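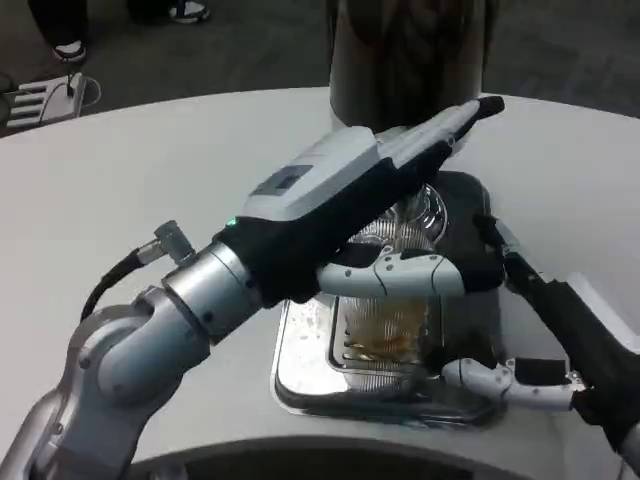

最后更新：10月

先把结论放前面，免得有人看到一半来骂我浪费时间：今年的预算里我没有写这台机器，明年的我留了一个格子，格子里暂时是问号。下面是我怎么从“可以考虑”一路算到问号的，过程比较啰嗦，有些地方还算错过，我把错的也留着。

背景交代一下。我在Piltside管后勤，茶歇、会议室、前台那一摊都归我，设备采购的单子也从我这里过。Piltside是个办公楼层加会议中心，平时给楼里的公司供水供咖啡供点心，会议多的日子忙得脚不沾地，会议少的日子饮料在桶里放到下班倒掉。另一个点在Disthorpe，规模小一点，会议室少，但是客人挑剔得多，杯子上有个指印都会有人写邮件过来。

夏天的时候上面有人去看了个展，回来就问能不能在茶歇区放一台双臂机器人，让它给客人接饮料、递点心。问的方式是“你们研究一下”，凡是上过班的人都知道这句话的意思是东西已经有人喜欢上了，要你去找一个能报销的理由。我对这类事情的态度一向不太好，去年的送餐小车就是这么来的，现在停在Disthorpe的储物间门口，上面堆着桌布。

所以这回我要求先看现场，看完再谈报价。供应方是Rolleris，态度倒是不错，答应得很爽快，说可以把饮料桶、杯子、托盘都按我们茶歇区的样子摆出来做给我们看。我当时就提了个要求：杯子要用我们自己的那种竖纹玻璃杯，点心要放在我们自己的透明塑料盒里，别拿一个专门配好的磨砂塑料杯来糊弄我。透明的东西对机器来说难不难，我是外行，但我知道对我来说，客人手里拿的就是透明的东西。

对方同意了，这一点加分。后面基本没再加过。

我带了个本子去，本子上事先写好了要问的问题，因为我知道自己一到现场就会被手啊手指啊那些东西带跑。这是真的，带跑了好一会儿。你看着一只手慢慢地往一只杯子那边伸，手指头一节一节地弯，很难不盯着看，脑子里还会自动替它使劲。等回过神来，我发现本子上第一页只写了一句“手套？”

说说这个手套。它的手掌上套着一层黑色的布料，像一只手套。我问这个怎么洗，对方说可以拆。我问多久拆一次，对方说看使用情况。我问如果用在有食品的地方呢，对方说可以出一个清洁方案。各位，“可以出一个方案”这几个字在采购里是要折成钱的，而且这笔钱一般不在第一版报价里。我们那里做茶歇的同事，手套是一次性的，用完扔，成本低得我从来没有单独列过一行。机器的手套要拆、要洗、要晾、要有备用的一副，拆装还得有人会。于是人的手套没有省掉，只是换了个人在戴。

还有手指缝。那种一节一节的结构，节与节之间是有缝的，还有小螺丝。我站在旁边想的全是糖浆。我们夏天卖得最好的是一种带果肉的东西，滴到哪里哪里黏，饮料桶的龙头一天要擦好几遍，滴水盘的格栅每天晚上要拆下来刷。果肉要是进了手指的缝里，谁来抠？拿什么抠？抠的时候机器算不算停机？我把这三个问题写下来递过去了，收到的答复是一份邮件，邮件里附了一本手册，手册里关于清洁的部分写的是“使用干燥软布擦拭外壳”。

干燥软布。做过茶歇的人应该都笑了。

再往下说钱。Rolleris给的方案是租，不卖，至少不鼓励买。租约48期，按月付，前面有一笔安装和调试的费用。我不把月租的数字写在这里，一来对方在报价单上写了保密，二来那个数字本身意义也不大，它是整张表里最诚实的一行。我要讲的是它下面那些行。

第一行是维护，每个月3000。我问这3000里面有什么，回答是远程支持和定期检查。我问上门算不算，回答是上门另计。那定期检查是怎么检查的？远程检查。我在本子上写了“3000＝打电话”，后来觉得刻薄，划掉了，再后来想想又把它描回来了。

第二行是手部的易损件，手套、指尖的垫子之类，打成一个包，也是3000，按季度算。我第一次做表的时候看到两个3000，以为是同一笔钱在两个页面里写了两遍，就只录了一遍，于是第一版的总数好看得不得了，我差点就发出去了。幸好我有个习惯，总数太好看的时候隔一夜再看。第二天把报价单从头到尾捋了一遍，才发现一个在“服务”下面，一个在“耗材”下面，付款周期还不一样。提醒大家，供应商的报价里如果出现两个一样的数，一定问清楚是一笔还是两笔。我不觉得对方是故意的，但我也不觉得对方会主动提醒我。

第三行是培训。培训谁？培训我们的人。培训完了这个人走了怎么办？再培训一个，再付一次。茶歇岗的人员流动有多大，做这行的都清楚，我就不展开了。

第四行是场地。这一行报价单上没有，是我自己加的，也是我觉得最容易被漏掉的。它要有电，要有网，桌子是要配套的，台面要给机身留位置，滴水盘最好嵌进去，饮料桶放在哪里要固定，挪一点都要重新调。我们的茶歇台是一张长条的旧台子，平时布置完会议还要搬来搬去，机器来了就搬不动了。地面是地毯，线从哪里走？走地毯上面会绊人，走下面要找物业，找物业要打报告，报告要有图纸。在我们这栋楼里，一根线从墙边走到屋子中间的代价可以写另一篇博客。

还有旁边要站人。这一点我特别想说，因为每次给别人讲这件事，人家都默认机器来了人就可以走。我问Rolleris，正式运行的时候现场需不需要有人看着。回答是“初期建议有人员陪同”。初期多长？看情况。陪同的人要做什么？出现异常时按停，补杯子，补饮料，收空杯，引导客人。我把这几件事抄下来，回去跟茶歇岗现在的工作内容对了一下，发现只少了一件：拧龙头。

也就是说，我现在付一个人的工资，这个人拧龙头。方案通过以后，我付一个人的工资，再付48期租金，再付两个3000，这个人不拧龙头。

有同事说我这么算太狠了，机器会越来越好，现在陪同，以后就不用陪同了。这个我承认有可能。问题是我的表是按租约填的，租约里没有一栏叫“以后”。如果对方愿意在合同里写，到了某个月还需要人陪同，租金就降一档，那我马上把这一栏加上。我真的这么提了，写得很正式。对方说要回去商量，商量到现在。 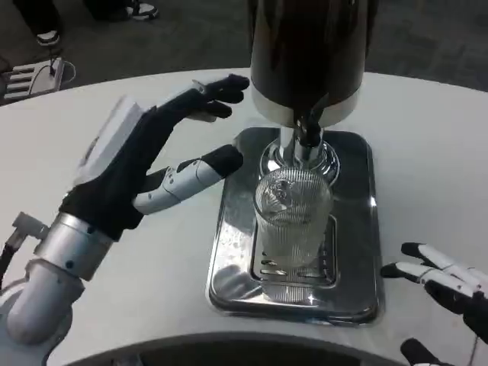
接饮料这个动作本身，我也想多说几句，因为它看着实在太简单了，简单到预算会上没有人会问。拧龙头、杯子放下面、看着差不多了关上，一个小孩子都会。可是真把它拆开写成需求，我写了两页纸。

杯子谁放？放歪了怎么办？杯子要放在格栅上，客人有时候会拿着自己的保温杯来，保温杯高，龙头下面塞不进去，要斜着。斜着接，我们的人会，机器会不会？桶里还剩最后一点的时候水流变细，要把桶往前倾，我们的人会一手扶桶一手端杯子，这个动作每天下午都要来几回。冰块卡在出口怎么办？客人说“半杯就好”，半杯是多少？客人说完半杯又说“再来一点点”呢？

我一条一条问过去。对方的回答可以分成几种：有的是可以做，要另外开发；有的是建议通过流程来规避，意思是让客人别这样；还有的是沉默一下，然后说这个场景他们之前没有碰到过。我比较喜欢最后一种，至少是真话。

速度我也问了。不过我得承认，看现场的时候我没有掐表，因为中间停下来调过，掐了也不公平。我只能说我的感觉：慢。那种慢在安静的房间里看是很有耐心的，看得人挺舒服。可是我们的茶歇是什么样子，是会议室的门一开，一大群人同时出来，所有人都想在同样短的时间里喝上一口、吃上一口、上个厕所、回个电话。一般茶歇给20分钟，主持人拖堂再吃掉一截。在这20分钟里，队伍能不能走得动，是我唯一关心的性能指标，报价单上恰恰没有这个指标。报价单上有自由度，有负载，有通讯接口，我看得很认真，看完了也不知道能接几杯饮料。

所以我后来给自己立了个规矩，以后凡是来推设备的，一律请对方先填一张表，表上只问我们这边的单位：每个茶歇能出多少杯，每天要人碰它多少次，坏一次停多久，停的时候谁顶上。填不出来的，可以写“不知道”，不扣分；写“视情况而定”的，扣分。Rolleris那张表我等了挺久才拿到，四个问题里三个写了视情况而定，剩下一个写的是“请参考手册”。

有人可能要问，为什么不找别家比一比。比了。Mets那边我也聊了，他们不做机械臂，做的是那种感应出水的饮料柜，杯子往下面一放，出一杯，自己停。看上去土得很，一个方柜子，放在那里像个大号的饮水机，没有任何人会为它掏出手机来拍。我问清洁，对方直接给了我一张清洁的步骤单，一张纸，什么时候拆、泡多久、哪个垫圈要换，写得清清楚楚，连垫圈单卖的价钱都有。我问坏了怎么办，对方说我们这个城市有个仓库，送一台替换的过来，旧的拉走。我问要不要人陪同，对方没听懂这个问题。

当然Mets也不是没毛病。它的柜子只认几种杯高，我们的竖纹杯正好卡在两档中间，要加垫片；果肉的那种饮料它不接，明说了会堵，让我们继续用桶。销售的口气也让我不太舒服，一听说我在跟机器人比价，笑了一声，那一声笑挺没必要的。我跟他说，你别笑，上面喜欢的是那个，不是你这个。

这就要说到预算里最难写的一行了，就是“好看”值多少钱。

我不是没有良心的人，我承认它好看。当时一起去的几个人，平时开会谁都不抬头的，那天全都围着看，手机举得高高的。要是放在Disthorpe的大堂，碰上客户参观，肯定有人停下来，有人发朋友圈，有人问前台这是哪里来的。这种东西有价值，市场部的人能给它算出价来，我算不出。我的意见是，那就请市场部出钱。茶歇的预算用来买茶歇，展示的预算用来买展示，两边都从我这里走，到了年底被问“人力成本怎么没降下来”的只有我一个。

我把这话写进邮件里了，措辞比这客气。市场部的回复是，他们觉得这属于运营设备。运营，就是我。

我还试着算过一个中间方案，就是短租，只在大活动的时候用，平时不放。听起来很合理，活动那几天有噱头，又不用签48期。问下来，短租要重新运输、重新安装、重新调试，每来一次都按一次算，还要提前占他们工程师的档期。我拿去年的活动日历套了一下，租到下半年，总价就跟长租差不了多少，而东西还不在我手里。这一版我没有往上报，自己看看就算了。

然后是保险。我本来没想到这一行，是物业提醒的。机器在公共区域，有客人走动，碰到了怎么办，烫到了怎么办。我们供热饮，冬天的热饮桶很烫的。人端热饮，出了事有一套现成的说法；机器端热饮，我打电话去问保险公司，对方让我等，转了几个部门，最后一个部门让我把设备的认证文件发过去。我去跟Rolleris要，Rolleris说要看我们具体的使用场景。我说使用场景就是端热饮。对方说那建议先从冷饮开始。

好的，先从冷饮开始。那么冬天呢？冬天我的租金照付，机器给大家倒冰水。

写到这里我看了一眼，觉得自己像个见什么都反对的老头。所以补几条公道话。

一，点心那一块我觉得比饮料有希望。把装点心的盒子拿稳、往前送，不涉及液体，洒了也就是掉在台子上。前提还是盒子别太软，我们那种透明盒子一捏就瘪，我自己都捏瘪过不少，里面的面包跟着扁。这个可以换盒子解决，换盒子比换机器便宜太多。只是为了省人递一个盒子而买两条胳膊，我怎么写这个采购理由？客人自己拿，成本是零，一直都是零。

二，Rolleris来的工程师人不错，问什么答什么，不会的就说不会，跟他们的报价单完全是两种性格。如果由工程师来写报价单，我可能已经签了一半。

三，桌子做得好。我是说真的，白色的弧形台面，滴水盘直接嵌进去，边上抹一把就干净，比我们那张长条旧台子强得多。我回来以后专门去问了这张台子单卖不卖，对方愣了一下。不单卖。我就找了个做家具的，照这个思路报了个价，嵌一个不锈钢滴水盘，旁边留收线的孔，下面能放垃圾桶。这个我倒是写进今年预算了，批得飞快，估计大家都以为这是给机器人准备的台子。我没有纠正。

四，手这个东西，我不懂，我猜过几年会不一样。我看过送餐小车从撞墙到不撞墙，也就是没多长时间的事，虽然我们那台还是停在储物间门口（它是不撞墙了，可它过不了Disthorpe那道门槛，当初没有人量过门槛）。所以我没有把话说死。

说回那道门槛，因为它是我现在做什么都要先量一遍的原因。当时买小车，参数表上写着越障高度，也写得很清楚，是我们这边没有去看自己家的门。东西到了，推到门口，轮子顶住，退回来，再顶住。后来铺了一块斜板，斜板又把客人的行李箱绊了，撤掉。小车的钱花了，斜板的钱花了，行李箱的轮子赔了一个。这几笔加起来不算多，但每一笔我都得写说明，写到最后我都能背了。

所以我给这次的事情列了个“自己家这边”的清单，贴在这里，谁要用谁拿走，我按想到的顺序写的，没有整理：

插座在哪里，够不够，跟咖啡机是不是一路。
网络是楼里的还是自己的，访客网会不会半夜断一下。
地毯下面能不能走线，谁批。
台子固定以后，周末布置宴会怎么绕开。
每天谁开机，谁关机，这个人请假了呢。
饮料桶换牌子或者换型号，要不要重新调，重新调谁付钱。
杯子换批次，高一点矮一点，要不要重新调。
滴水盘满了它知不知道。
晚上保洁推着机器过来洗地毯，会不会撞到它，撞到了算谁的。
客人的小孩伸手去拉它的手指，怎么办。
退租的时候，台面上的洞谁补。

最后一条我问了，合同里写的是“承租方负责恢复原状”。

这十来条里面，能当场得到答复的不到一半。我不怪供应商，有好几条确实是我们自己的事。可是预算表不管是谁的事，它只管有没有数字。没有数字的行，要么填零，要么填问号。填零的人升职快一点，填问号的人睡得好一点，我大概就是这么个命。

现在的安排是这样：今年先换台子，Piltside这边试两台Mets的柜子，带垫片，果肉饮料继续用桶，继续由人来拧。Rolleris那边我没有回绝，跟他们说，下一次如果愿意来，别在安静的房间里做，来我们这儿，挑一个会议多的上午，门一开就开始，我一分钱不少付他们当天的费用。饮料用带果肉的。做完以后谁也别走，让他们的人当着我们保洁的面，把那双手洗干净给我看。

他们说要看档期。

下面这几段是后来补的，因为有人来问表格怎么做。我的表很土，左边是对方报价单上有的，右边是没有的，中间一列写“谁说的”。“谁说的”这一列请务必留着。半年以后大家对着一个数字吵架，那一列能救命。口头答应的就写口头，写上是在哪里说的，电话里还是现场，有没有第二个人听见。我这次右边那一列比左边长，长出来的部分，我打印的时候得换成横版。

还有一个小毛病要坦白，我在人力那一行来回改过好几次。最早我把陪同的人按半个人算，理由是他可以顺便干点别的。后来我到茶歇区站了一个上午，想看看“顺便”究竟有多少，发现没有多少，他只要一转身去收杯子，台子那边准有人举着空杯找人。于是改成一个人。再后来市场部说，大活动的时候旁边最好再站一个讲解的，穿得精神一点。我说那个人你们出，他们又说是运营。我就把那一行涂成黄色了，现在还是黄的。

读者留言

做酒店早餐的：第二笔3000那段看得我去翻了自己的合同，我们的洗碗机也有一个“服务”一个“耗材”，果然是两笔。谢谢，也不太谢谢。

路过的：博主是不是对机器人有成见？我们展厅放了一台类似的，人流明显多了。

博主回复：展厅我没有意见，我那边是茶歇台。你们那台平时谁擦？

路过的：……工程师擦。

匿名：糖浆进手指缝这个问题，我们试过在外面再套一层一次性手套，指尖会打滑，杯子抓不住。后来只让它拿包装好的小饼干了，客人照样拍照。

博主回复：这个方案我记下来了，写进右边那一列。打滑的时候停机算谁的，你们合同里写了没有？

匿名：没写。

南边的小仓管：求门槛斜板的后续，我们也有一道。

博主回复：没有后续，还在储物间，跟小车放在一起，桌布下面那块就是。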